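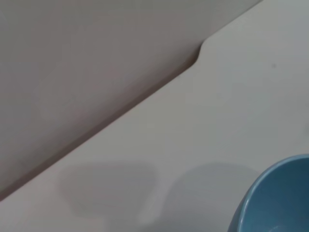 *Two plain surfaces and the shadowed seam between them.*

# endeletti-charts

Weekly chart positions for pop groups returning after a long break. 1,871 rows, one per song per week, in a single CSV.

I started this after reading one too many posts claiming that a long hiatus makes a comeback single sell better. Maybe it does. I don't think these numbers show it, and I'd be wary of anyone who says they do.

## Columns

- `group`, `song`, `week`
- `rank`: 1 to 60, blank if it dropped out
- `gap_years`: whole years since the previous group release
- `sales`: see below

## Known problems

- **Sales** is the publisher's own figure. Lenon counts bundles as single copies in some weeks and not in others. I left it alone.
- Solo releases don't reset `gap_years`. Fans disagree with me on this.
- 4 groups changed lineup during the gap. Are they still the same group? The file says yes.
- The March update is missing 5 weeks from the Skurkbridge chart.

Updates go up on Tuesday if the source page loads. Please don't open issues asking for a "hype score."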